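Software Engineer, Perception and Tooling (fixed term, possible extension)

Sollis - Data and Control Group
Location: Skastcombe, on site at least four days a week
Reports to: Oi-ling Sin, software lead
Start: June, or by agreement

Background

Sollis writes control and perception software for two-handed manipulation. We do not build arms. Our policies are trained on demonstrations recorded with hand-held grippers and then run on whichever arms the customer has. The tasks are ordinary desk and storage work: opening and closing boxes, putting paper and card away, moving small objects between containers.

The recording side of the software has grown faster than the people looking after it. It now consists of a capture daemon, a calibration tool, a pose estimation stage, a set of acceptance checks and a replay viewer, written by different hands in two languages. The person appointed will own the middle three and share the other two with Casimiro Tejada, who maintains the capture daemon and the drivers.

The work

You will be responsible for the path from raw recordings to a trajectory that the training code can read. In practice this means:

- Maintaining the fisheye calibration tool. The gripper cameras have a very wide field of view and the present lens model loses accuracy towards the rim of the image circle. A replacement model has been tested on paper and needs to be put into the code.
- Pose estimation for both hands from square fiducial markers and from inertial data, including the case where one gripper hides the other's markers for a second or more.
- Time alignment of several camera streams. The target is a residual offset under 5 ms over a full session. We meet it on most sessions and want to meet it on all of them.
- Acceptance checks. A session is rejected if tracking is lost, if finger width is not logged, or if the two hands' trajectories disagree on a shared object. The thresholds are at present set by hand and are poorly documented.
- Replay. Given a recorded trajectory, the planner must say whether a given arm can follow it, and if it cannot, at which point it fails and by how much.

The nightly job currently processes 1,530 episodes and takes over 360 minutes. Most of that time goes on decoding video that has already been decoded by an earlier stage. Fixing this will be an early task and a reasonable way to learn the code.

You will also be expected to spend part of each week at the recording desks. Faults in the data are much easier to understand once you have held the grippers and tried to pick up a sheet of thin card with them.

What we require

- Good C++ and Python, with evidence of code that other people have had to use and maintain.
- Working knowledge of camera geometry: intrinsics, distortion models, reprojection error, bundle adjustment.
- Practical experience of at least one of: visual-inertial odometry, marker tracking, motion capture.
- Comfort with Linux, version control and automated testing on recorded data.
- The ability to write a clear fault report. We will ask to see one.

Useful but not required

- Motion planning or inverse kinematics for six- or seven-axis arms.
- Video codecs and hardware decoding.
- Experience of training imitation learning policies. You will work beside people who do this, but the post does not depend on it.

A degree in a relevant subject is welcome. It is not used as a filter, and applicants who have learnt the trade in industry or through their own projects are read in the same way.

Terms

The contract is for two years. Hours are 37.5 a week, with a core period from ten to three. Some recording sessions are held at our second site in Dustcombe, and travel between the sites counts as working time. There is no on-call duty. The nightly job is allowed to fail at night.

The post carries a training allowance, which most of the group have spent on conferences or on part-time study. Code written for the calibration tool may be published, subject to a short internal review. The drivers may not, under our agreement with De Bruijn.

How to apply

Send a CV and a covering letter of no more than one page to the software lead, quoting the job title. Please include a link to, or a sample of, code you wrote yourself - a small, finished piece is more use to us than a large one. If your best work is closed, describe one fault you traced and how you traced it.

Shortlisted applicants will be given a short recording with a known timing fault and asked to find it in their own time, with a limit of 4 hours. The interview is a discussion of what they found, followed by a visit to the recording desks. Questions about the capture hardware can be put to Casimiro Tejada before applying.
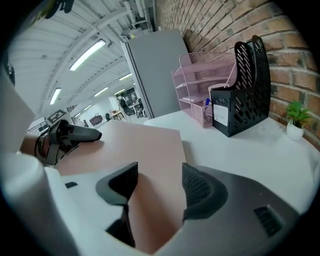
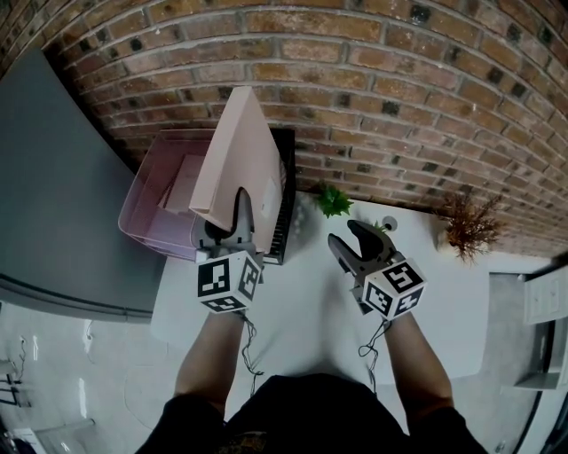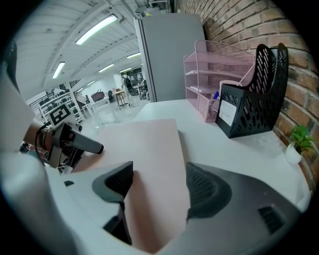

Hand-held grippers in use at a recording desk. Fiducial markers of the kind read by the pose stage are on the grippers in the second and third views.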